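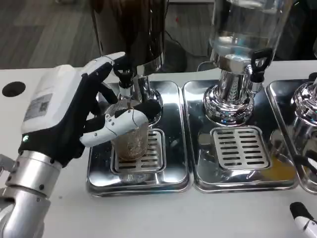
Drinks station task, glass held under the tap of the dark dispenser.

Manipulation and Teleop > Teaching methods > Is anybody getting a drink out of these demos or just a dataset?

ruaridh_j
Sat through the Hollano talk at Purves and came away less convinced than when I walked in. The pitch was that a person in a set of Truline gloves can show a two-handed robot how to pour a drink from a tap dispenser, you record enough of it, you train on the recordings, and the robot then does it alone. They have 439 remote demonstrations of this one job. My question from the floor was what the robot had learned that a spring-loaded cup holder doesn't already know, and I got a polite smile.

Look at the grip. Thumb tip on the rim of the glass, right where somebody's mouth goes. If the operator does that, the recordings say do that, and the policy will do it forever. You can't wave it off as a detail when the entire method is "copy the human".

Happy to be told I'm wrong. Please bring numbers.
Ruaridh Jardine

gill_suth
I'll take the other side for once. I've tried scripting a pour with waypoints and it's miserable. Move the tray a finger's width and you start over. With demos you at least get some slop built in, provided whoever is driving bothers to move the tray between takes. Did they say if they did?

The rim thing is fair, but that's an operator problem. You brief the operator.

ruaridh_j
They said the layout was "varied". No slide on it. I've said things were varied myself when what I meant was that somebody bumped the table.

And I don't buy the briefing fix. When you're driving a hand you can't feel, you take whatever grip stays put. I'd put my thumb on the rim too.

isla_mac
Newer to this, so sorry if it's obvious. Why not just take hold of the arm and move it through the job? We did that on the single-arm unit at my college and it took an afternoon. No gloves, no lag, and you can feel when the glass touches down.

gill_suth
@isla_mac you can on a simple gripper. With fingers, you'd need to shape the hand with one of yours and carry the arm with the other, and there are two of them. You also end up standing in front of the robot's own camera, so every recording has your elbow in it and the robot never has your elbow when it's working alone. Some people drag the arms first to get the positions and then replay the motion to collect clean video. It works okay. It's slow.

isla_mac
Thanks, the elbow part hadn't occurred to me.

zlem
Ran glove sessions for a different company for most of May, so a word on the driving side. The hard bit of a tap job isn't the pour. It's the setting down. You're watching through a head view, the glass is clear, the tray is mirror-finish steel and the grate is all slots. Depth is a guess. You come down until the picture stops changing and hope that was contact. Half my rejected takes had the glass parked a hair above the grate because I believed I'd landed it.

So when I see one held just over the grille like in the first picture, I can't tell you if the operator meant it. Neither can the model, and it trains on it regardless.
Zachary Lemieux

ruaridh_j
That's my complaint put better than I put it. You've got intent in the operator's head and none of it in the file.

gill_suth
Come on, you could say the same about an apprentice watching you. They fill in the intent from seeing it enough times.

ruaridh_j
An apprentice has drunk from a glass. They know what it's for.

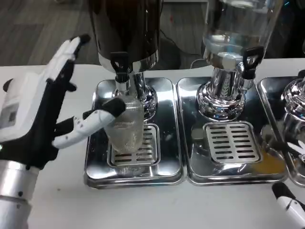
Shaimaa Sqalli
Teleoperation lead, Hollano

Somebody sent me the link so I may as well answer. I gave the talk, and I'm sorry about the smile, I had two minutes left and a dead clicker.

The one I've attached is the same job with nothing in the cup. Hand around it, cup down on the grate, tap above it. We record plenty with the cup empty because the placing is what we want clean, and Zachary has it right that placing is where takes get thrown away. Our rule for drivers is that the cup has to be resting before the hand does anything else. If you see it floating, the take is marked for review. We don't delete those. They get a tag.

On the layout: we shifted the trays, we swapped the order of the dispensers some days, and we changed drivers. I should have had a slide. The tray shifts were small, and I'd call that the weakest part of the set.

On dragging the arms by hand: we did 60 of those for comparison. Then we ran the robot by itself, 40 tries with the policy trained on the hand-guided set and 40 with the one trained on the remote set. I'm not going to post the scores here because the paper is in review, and I know how that sounds. I will say the hand-guided one was tidier at putting down and hopeless at anything that needed both hands.

The rim grip I don't love either. We've started marking it.

ruaridh_j
Appreciate you turning up. But you see the problem with 60 against 439? If the remote set wins you've shown that more data beats less data. I'd want 60 against 60 before I believed a word about method.

s_sqalli
Yes, and a reviewer has asked for it too. We trained on a matched subset. It goes in the appendix.

gill_suth
Appendix is where the good stuff goes to hide.

zlem
@s_sqalli which hand does the lever? In the clips at the talk it looked like the right mostly loiters. The taps don't stick out at the same angle either, so I'd expect the same press not to work on all of them.

s_sqalli
Depends on the driver, and that's a mess we made ourselves. Some hold with the left and stretch the index finger up, some bring the right across. We never told them which. The policy sometimes starts one and changes its mind. If I were starting over I would pick one and write it on the wall.

isla_mac
Is it bad for it to see both? I thought variety was the point.

zlem
Variety in where things are, good. Variety in how you do it, trouble, unless the model can keep the two ways apart. The lazy average of two good motions can be a hand that goes up the middle and does neither. There are newer approaches that cope better. The Hinix folks claim theirs does, though I haven't got it to behave on my own bench, so take it as hearsay.

ruaridh_j
I've run the Hinix trainer. It coped with two ways of opening a drawer. It didn't cope with three people's idea of what "gently" means. Adding one more picture from the talk handout, it's the one that bugs me most.
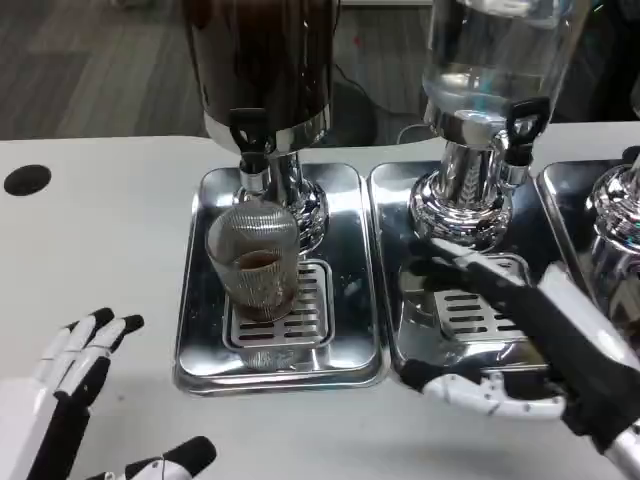

Post last edited by ruaridh_j on 23 November 2020. Reason: fixed a typo, toned down one sentence

So the glass is sitting on the grate with something brown in the lower half, left hand open and well clear of it, right hand over by the next tray. Would you score that as done? Half a glass? I would if I'd been told half was the target. I don't know who decides where the line is when the driver stops when they feel like stopping. Multiply by several drivers and the robot has been taught that full is a mood.

Also, nothing in that single shot tells me it's finished. Could be between two goes. If your success label comes from a person looking at the last picture of each take, I'd like to know what they were told to look for.

s_sqalli
The label is set by the driver at the end of the take, then checked by a second person on video. The target was "at least a third, no spill on the table". Drips on the tray were allowed. You're free to think a third is generous.

ruaridh_j
I do think it's generous. If I ordered a coffee and got a third of one I'd have views.

gill_suth
You'd have views regardless, mate.

isla_mac
Does the robot know to let go? It has the left hand right off to the side there, and I'd have thought releasing a light glass without tipping it was a skill in itself.

zlem
It is, and it's the easiest one to teach badly. With gloves you open your hand in one go because that's how a person lets go, but the robot fingers don't all leave together. One drags and takes the glass with it. I used to peel mine off thumb last. Looked ridiculous, and my takes passed. Worth asking any team whether they show drivers how to let go, or only how to grab.

s_sqalli
We do now. Ours is fingers open a little, pause, open the rest, then back away level. The pause gets copied too, so the robot stops and appears to think about it. Visitors find it charming. I find it slow.

gill_suth
I've come round a bit on the briefing point, for what it's worth. I'd assumed you give people the gloves and an hour. Between the grip, the lever hand, the touch-down and the release there's most of a manual there already.

ruaridh_j
Which you'd then be free to hand to whoever writes the waypoints.

gill_suth
And then you move the tray.

ruaridh_j
Fine. Shaimaa, if the matched comparison makes it out of review with the floating takes left in and the floating takes removed, as separate lines, I'll read it properly and say so in here. I still want a far bigger tray shift than "small". Put it at the wrong end of the table and see what it does.

s_sqalli
We tried that once, after hours. It reached for where the tray used to be. I'll see if I can get that run into the appendix too.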